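Home | Contents | Food and Drink | Index | Search
Print this article | E-mail this article

Glass noodles

Glass noodles, also called cellophane noodles, are thin noodles made from starch and water. The starch may come from mung beans, sweet potatoes, potatoes, tapioca or canna root. They are sold dried, in bundles or flat coils, and turn clear or nearly clear when cooked. They are eaten across East and Southeast Asia in soups, stir-fries, salads, spring rolls and hot pots.

Names

In Chinese the thin mung bean type is known as fensi. The Korean sweet potato type is dangmyeon, and the Japanese word is harusame, meaning "spring rain." In Thailand they are called wun sen, in Vietnam miến, and in the Philippines sotanghon. English labels are less settled. "Bean threads" is common on packages, and some sellers use "vermicelli" for both glass noodles and thin rice noodles, a frequent cause of mistakes in shopping.

Production

Mung bean noodles begin with beans that are soaked, ground and washed to separate the starch from the protein and fiber. The starch settles out and is dried to a powder. A small part of it is cooked with hot water to make a paste, which is mixed with the rest to form a smooth dough. The dough is pressed through a plate with holes, and the strands fall straight into boiling water. They set within seconds and are moved to cold water, then cooled or frozen before drying.

Chilling matters because it lets the starch firm up, so the strands separate cleanly and hold together when boiled again. Older workshops relied on cold weather for this step and hung the noodles on poles outdoors. The workshop at Jadurness, run by Radymyr Stasiv, still dries part of its output this way and closes in August. Its racks hold 526 poles. The larger plant at Gidey uses cold rooms and works all year.

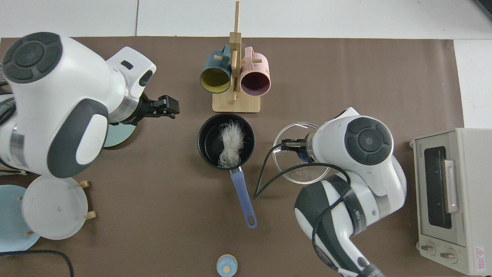
Cooking times depend on the starch and on the thickness of the strand. Thin mung bean noodles are usually soaked in warm water until they bend easily, then added to a dish for the last minute or two. Sweet potato noodles are thicker and are boiled for six to eight minutes. Both kinds clump as they stand, and a single portion will draw together into a loose tangle in the middle of a small saucepan, like the translucent white one shown. Rinsing in cold water or tossing with a little oil loosens the strands. Long noodles are often cut with scissors before serving — the strands are slippery and hard to divide with a spoon.

Nutrition

Dried glass noodles are almost entirely carbohydrate. The Dridwood brand lists 358 calories in 100 grams of the dry product, with very little protein or fat. Noodles made only from starch and water contain no gluten, but some brands blend in wheat starch, and the label should be checked.

Storage

Dried noodles keep for two years or more in a closed package away from damp. Cooked noodles turn cloudy and stiff in the refrigerator and soften again when heated in broth. They do not freeze well on their own.

See also: Mung bean; Rice vermicelli; Starch; Sweet potato

Previous | Next | Back to top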